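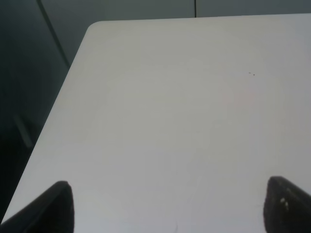 On the keeping of minutes

For the past two years I have served as secretary to the Preltau Allotment and Garden Society, which has 66 plots, a shared water supply and a constitution last amended in February. The duties of the post are set out in a single paragraph of that constitution. The secretary shall give notice of meetings, keep a true record of proceedings and hold the register of members. The second of these has taken up more of my evenings than the other two together, and I wish to record some views on it while they are fresh.

My predecessor, Mr Obed Nutsugah, held the office for 17 years and wrote his minutes by hand. They are a pleasure to read. They are also very long. His account of the debate on hosepipes fills eleven pages and gives every speaker's remarks in turn, including a good deal on the price of brass fittings. The decision itself appears near the foot of the ninth page, between a remark on slugs and the arrival of the tea. When a member asked me last summer whether hosepipes were permitted before seven in the morning, it took me the better part of an afternoon to establish that they were.

I have therefore adopted a shorter form. Each item receives a heading, a sentence or two on the matter raised, and the decision on a line of its own. Where a member has undertaken to do something, that member's initials are placed in the margin with the month by which it should be done. Speakers are not named unless they ask to be, or unless they have moved or seconded a motion. Some members regretted the change. Ms Yamila Fuentealba wrote to say that the new minutes read like a railway timetable, and she moved at the next meeting that a fuller record be kept of any item touching on the orchard. The motion was carried, and orchard items are now recorded at length.

The question of what counts as a decision is harder than it may appear. A meeting will often talk itself into agreement without anyone putting a proposal. Heads nod, the chair moves on, and the secretary is left with a blank line. In my first months I wrote down what I believed had been agreed, and on two occasions I was wrong. The matter of the Korville gate was the worse of these. I recorded that the gate would be locked at dusk. Mr Bautista Troncoso, whose plot lies beside it, had understood that it would be locked at nine, and there followed some weeks of ill feeling and one climbed fence. I now interrupt. It is not elegant, but the words "May I read that back?" have saved a great deal of correspondence.

A word is due on drafts. I write mine on the same evening, before ten o'clock if I can, from notes made in pencil. Notes left until the weekend become very hard to follow. My abbreviations are my own and I forget them at once; I still have a page which says only "S. – pump – no, never", underlined twice. The draft then goes to the chair, Mrs Suryani Ginting, who corrects matters of fact and leaves the style alone. It is circulated to members marked as a draft, and it remains one until the next meeting has approved it. Members who wish a passage altered are asked to say what the meeting decided, which is sometimes different from what they would have preferred it to decide.

As to storage, the older books are kept in a steel box in the pavilion, with copies at my house. A sum of £540 has been set aside to have Mr Nutsugah's volumes scanned. I support this fully. A second quotation has been requested and should be before the meeting in the spring. Until then, members wishing to consult a volume may apply to me in writing and should expect to read it at the pavilion.

I have been asked whether the meetings might simply be recorded on a telephone and the recording kept. The Society has discussed this and is against it, by a margin of four votes. My own objection is a practical one. Our meetings last two hours, and a member looking for a ruling on compost bins would need to sit through both of them.

The next post will deal with the register of members, and with the vexed matter of plots held jointly by persons no longer on speaking terms.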